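4.2 Student exercise: folding with two arms

The folding exercise formed the second half of the Tida practical course, in which students work in pairs on a shared two-armed robot. Each pair was asked to guide the arms through the handling of one soft garment, and to record every attempt for later training. The course produced 144 recordings in total. Wrist cameras were used alongside a fixed view of the table, as students found it hard to judge the closing of the fingers from the fixed view alone.
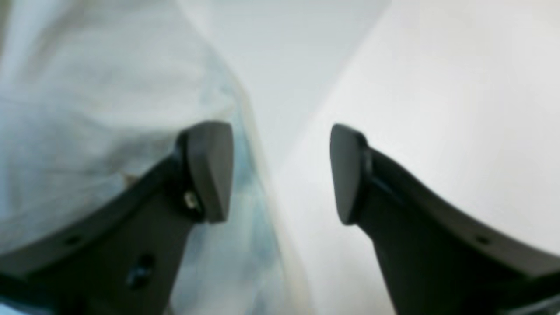 Figure 3. Wrist camera view with no object between the fingertips; white fabric behind.

Attempts were limited to 12 per pair in each session. Students were told to approach the cloth from both ends and to keep the arms clear of each other. Loose cabling near the grippers was to be noted in the log, together with any pause in the work.
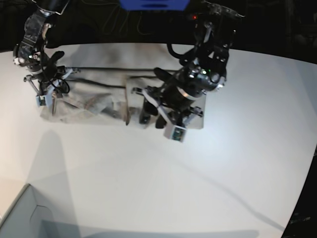 Miroslava Šimek remarked at the June review that pairs who agreed on spoken signals beforehand wasted fewer attempts, and she asked that the signals be written into the course handbook. The request was accepted.

The marking scheme gave equal weight to the recordings and to the written log. A failed fold could still earn full marks for the log if the point of failure was clearly stated. 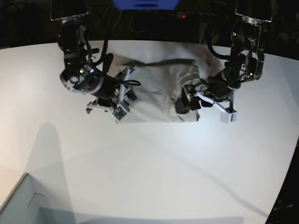 Miloslav Koubek
Tida Practical Course

Gripping the garment at both ends was the step on which most pairs asked for help. Wrinkled cloth offers no fixed edge to aim for, and the students' choice of gripping point varied widely between attempts.

Shares: 2 | Comments: 0
© Tida Practical Course | Contact | Back to top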